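Head camera demos: does cutting clips by hand contact beat fixed-length chunks?
Posted in Robot Learning > Data and Methods

Magdolna Vass
Hi all, long-time reader, first post, sorry if it rambles. I'm trying to reproduce a result from our group's own workshop write-up (the Stakard one, if anybody here has read it) and I can't get it to come out the same way twice.

The short version: we have over 2,000 clips of people doing small chores at home, filmed from the head, and we pretrain a policy on them before it ever sees the arm. The write-up says that if you cut the clips wherever a hand makes or breaks contact with something, you need far fewer robot demos afterward than if you just chop everything into 4-second chunks. I got that on the first seed and was thrilled! Then I ran it again and the gap mostly went away.

My suspicion is the contact labels. The pet feeding chores are the worst for me, and these two are from the same kitchen corner:

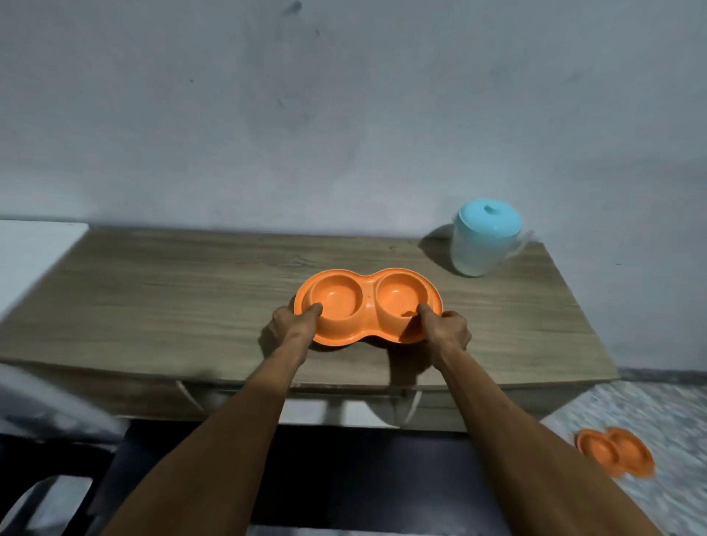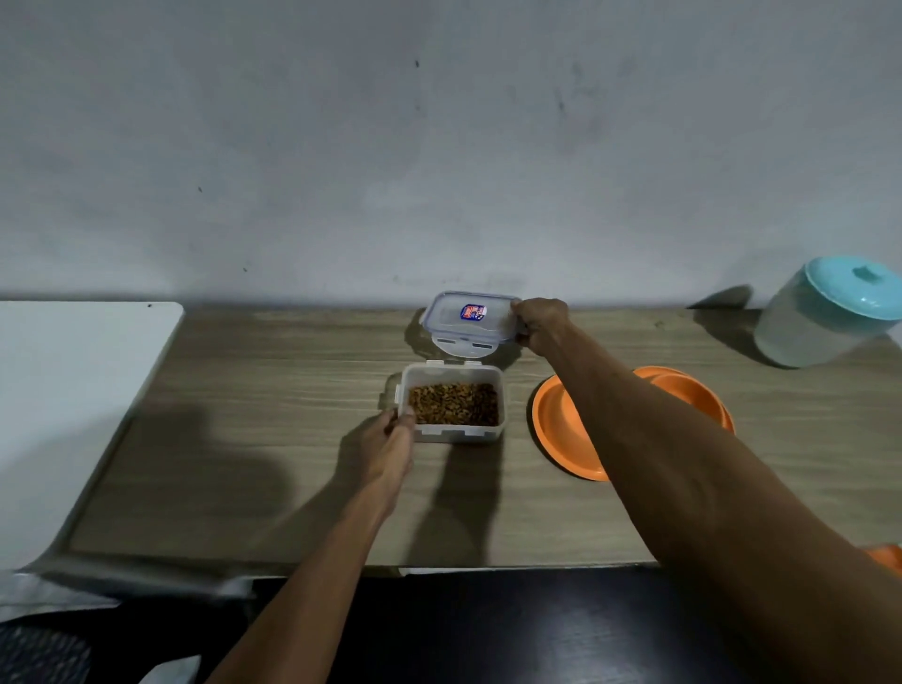 With the double bowl, both hands are on it, index fingers down in the wells, and my labeler is happy. With the kibble container, one hand has the corner of the box and the other has the lid, and the right arm passes right over an orange bowl. My labeler calls that bowl "touched" about half the time, so I get a cut where I really don't want one.

What I'd love to know
1. Do you label contact per hand or per object?
2. Is there a sane way to deal with an arm crossing over stuff it isn't using?
3. Am I fooling myself with so few seeds?

I can share the config if that helps. It's pretty boring, mostly defaults.

Miłosz Sikora
Per hand, always. We went per object on the Letport set and regretted it for months. A lid and a box are one object to your detector right up until they aren't, and then your cut lands somewhere silly. If you keep a separate track for left and right, a hand that holds a box steady stays one long segment while the other hand gets its own cuts. Then you can decide later whether the policy sees both tracks or only the busy one (we feed it both).

For the crossing arm, mask out the forearm before you run the contact model. I mean everything up to the wrist. Ours was firing on skin overlapping an object in 2D, and it didn't care whether it was fingers or elbow. After masking I went through 101 clips by hand, which took a whole evening and a lot of tea, and the leftover mistakes were mostly motion blur. I'd do that check before touching anything in training.

Also, are you smoothing? A contact that flickers on for a frame or two shouldn't get to make a cut.

Henryk Urbańczyk
just use fixed chunks, way less hassle. never saw a difference on ours

Igor Żak
I'd take your third point more seriously than the other two. When I ran something close to this on the Fagerlund data, the spread between seeds was as big as the effect I was hoping to show, and I had to sit down and redo the whole table. Keep the same robot demos for both arms of the comparison, change only the pretraining cuts, and evaluate on the same starting positions each time. If you reshuffle the demos with the seed (our script did this by default, check yours!) you're measuring two things at once.

One more thing to try is a control with random cuts, matched to the contact ones in number and length. If random does as well, then it was the variable length helping you and the hands had nothing to do with it. I only needed 1,000 clips to see which way that went, so you may not have to burn the full set.

And yes please, post the config.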